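Search this repository

Go to file

# Kunena Matinee Listings

Listings data for repeat and second-run film screenings in the town of Watonton, collected from the printed programs of the Furkby and the Ryu, with one row per screening. The data covers features only. Shorts, trailers and live broadcasts of plays are left out.

Last updated: Wednesday, November 10, 2021

## What is in it

The repository has 3 files:

- `screenings.csv`: one row per screening
- `films.csv`: one row per film, joined to the first file on `film_id`
- `venues.csv`: one row per screen, with the years it was open

All files are UTF-8, comma separated, with a header row. Text fields that contain a comma are wrapped in double quotes.

## Fields in screenings.csv

- `screening_id`: integer, unique, never reused
- `film_id`: matches `films.csv`
- `venue_id`: matches `venues.csv`
- `date`: year, month, day
- `start_time`: 24-hour clock, local time
- `format`: one of `35`, `digital`, `disc`, `unknown`
- `double_bill`: the `screening_id` of the other film on the bill, or blank
- `price_code`: the letter printed in the program. The Furkby and the Ryu used different letters, so don't compare them directly.
- `notes`: free text, copied as printed

There are 13 columns in `films.csv`. Most are plain (title, original title, year, running time in minutes, language) and the header row should be enough to follow them. The one that causes trouble is `cut`. It records which version of a film was shown when the program says so. A blank means the program didn't say. It does not mean the standard version was shown.

## How it was collected

The programs were scanned, run through text recognition and then corrected by hand. The Furkby programs came out well. The Ryu printed its summer programs in yellow on white for several seasons, and those were typed in from scratch.

Titles are stored as they appear on the film's first release, with the title used in the program kept in `title_printed`. Where a program gave only a star's name and a time, which the Ryu did often for its Saturday slot, the film was identified from the newspaper ad for the same week. If there was no ad, the row is kept with `film_id` set to 0.

Running times come from the programs too. They sometimes include an intermission. When the printed time was clearly impossible for the gap between two shows, it was left alone and flagged in `notes`.

## Known problems

- The May programs for the Furkby's last season are missing.
- Screenings that were canceled on the day are still listed unless a correction slip was found.
- `format` was only printed when the venue thought it was worth printing. Most rows say `unknown`.
- Two horror titles were remade under the same name. Rows with the year missing have been matched to the older film.
- Midnight shows are dated by the evening they belong to, so a show with a `start_time` of 00:15 on a Friday row took place early on Saturday.

## Loading the data

Any spreadsheet program will open the files. Set `start_time` to text on import or the leading zeros will be dropped. In Python, read the ID columns as integers and leave `cut` as a string.

Double bills are stored from both sides. If you are counting programs instead of films, drop one row of each pair first or every double bill will be counted twice.

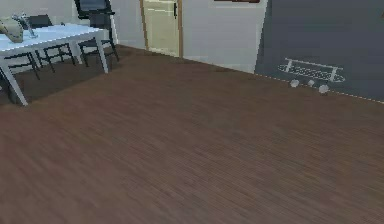 One user of the first release wrote that the `double_bill` column had broken on all-night shows, where the third film pointed to nothing, and asked for a proper program ID instead. The same message said the midnight dates should follow the calendar.

The program ID is planned for version 2. It will be added as a new column and `double_bill` will stay as it is, so existing scripts should keep working. The midnight dates will not change. The programs group those shows with the evening before, and so did the box office sheets.

## Corrections

Open an issue with the `screening_id` and say what your source is. A photo of a ticket stub or a newspaper ad is fine. Corrections from memory are recorded in `notes` but don't change the other fields.

## License

The data may be reused with credit to Kunena Matinee Listings. Scans of the programs are not included, and requests for them can't be filled.

Contact | © 2021 Kunena Matinee Listings | Back to top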